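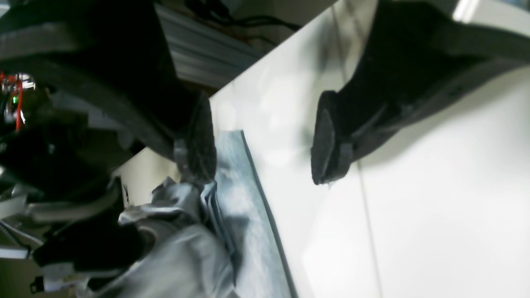
4.2 Data collection in the course lab

Teams worked at one shared station in the Urkbridge teaching lab, in two-hour slots. White table, wrist camera, two-finger gripper with the soft tips. Same controller as in Section 3, gains untouched. Each team recorded its own demonstrations, then trained on the pooled set. Total after cleanup: 282 demonstrations, 1,673 grasp attempts. 22 demonstrations dropped, mostly bad timestamps or a student bumping the stop button.

Cloth items came out of the Udura bin (see Appendix B). No ironing, no folding beforehand. The operator drops the item from elbow height and starts from wherever it lands. We did try a fixed starting pose in April but the policies overfit to it badly, so that data is not used here.

Labels were done in Isov by the team that did the recording. A grasp counts if the fabric stays between the fingers for 3 seconds after lift. Thick bunches were a seperate label, as the Cabral baseline tends to grab several layers at once and then cannot unfold anything.

Figure 4. Wrist view, fingers closed on a bunched gray knit garment with printed lettering.
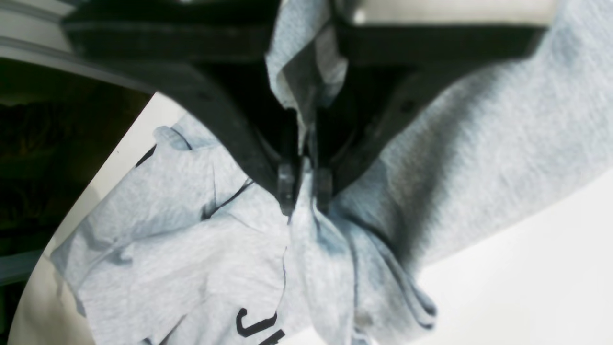

Layer count is the weak point. From the wrist view alone the students often disagreed on one layer vs. two, and we did not have time to relabel everything. Prints on the fabric are a second problem: a dark printed line and a fold edge look alike to the edge detector, and two teams masked printed regions by hand before training. The other teams left them in. Results for both are are given in Table 2, same split, same seeds.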